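Fellholm robotics class takes its arm project to the spring showing

Sunday, May 17, 2026

The students of the robotics class at Fellholm technical school have finished the largest part of their year project, a simulated robot arm which must learn to sort and arrange blocks on a table. The project will be shown to families and to the younger classes before the end of the school year.

The class has 10 students this year, all of them in their last two years of school. They meet on two afternoons each week, in the computer room on the second floor. Their teacher, Mulugeta Abdella, started the class after he had taught mathematics at the same school for eight years.

"In the beginning we wanted to buy a real arm," said Mr. Abdella. "Then we looked at the prices and at our budget, and we decided to do this year completely on the computer. A simulated arm can fall on the table 100 times in one evening and we do not have to repair anything."

The students began in January with a very simple program. The arm had only to move from one point above the table to another point and stop there. This sounds easy, but the first weeks were slow, as the students had to learn how each joint changes the position of the gripper. Several of them had never before used the geometry from their mathematics lessons for anything outside an exam.

After that, the class was divided into three groups. One group, which took the name Jurklow, writes the motion program. The second group, Prinuren, works on the simulated room, the table and the light. The third group, Berchtold, prepares the tasks and keeps the results. The names come from a board game which the students play in the breaks, and they are now used by everybody in the school, also by the teachers who do not know the game.

The task for the showing is to work with blocks of different colors and shapes. The program receives an instruction in ordinary words, for example to push one block next to another or to take a block away from the others. It must then find the correct block and move the arm to it without hitting the rest. The blocks get new places before each attempt, so the program cannot simply repeat a movement that it has made before.

It was the idea of the Prinuren group to change also the look of the table. In the first version the tabletop had one plain gray color, and the program became very good with it. When the students then tried a table in another color, the arm often went to the wrong place. Since then, the group has prepared many different tabletops, and the program must do its work on all of them. One has squares in green, purple and blue, and it is the one which the students themselves find most difficult to look at for a long time.

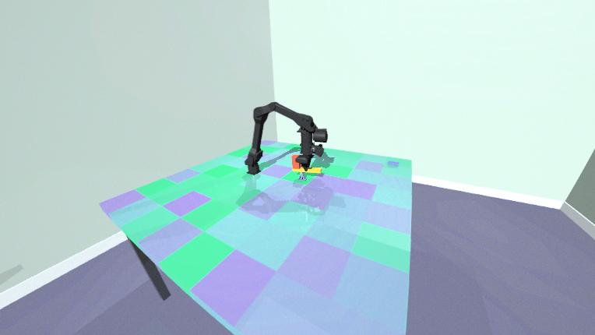

What the results say

The Berchtold group made a test of 100 attempts at the beginning of this month. In 91 of them the arm did what the instruction asked. Most of the failed attempts had to do with long, narrow blocks, which are easily turned when the arm touches them near one end. In a few cases the program chose a block of the wrong color.

The students are content with the number, but they do not want to stop there. They have saved all the failed attempts and go through them one after the other at the Thursday meeting. Each student takes one attempt home and writes half a page on what went wrong and what could be changed. Mr. Abdella says that these half pages are the part of the class he reads with the most interest, and that they count for more in the final grade than the test result itself.

There was also some discussion about the shadows. One part of the Prinuren group wanted to switch them off, so that the computers in the room could run the simulation faster. The other part was of the opinion that a program which has never met a shadow will have trouble with a real camera later. The class voted, and the shadows stayed. The longer tests are therefore started in the evening and run during the night, when the room is not needed for other lessons.

The showing

Visitors can give the arm their own instructions at the showing. The students will type them in, and the movement will be shown on the large screen in the assembly hall. For younger children there will be a list of short instructions to choose from. Each group will also give a talk of 10 minutes about its part of the work – the motion group first, then the room group, then the group for the tasks and results.

The entrance is free and it is not necessary to register. Parents who would like to bring a cake are asked to tell the school office in the week before. Parking is possible behind the gymnasium, but not in front of the main door.

New students for next year

The class will continue after the summer. There are eight free places, and students from all the upper classes can apply. Experience with programming is useful, but it is not required. Those who are interested should speak with Mr. Abdella after the showing or leave a note with their name and class at the school office.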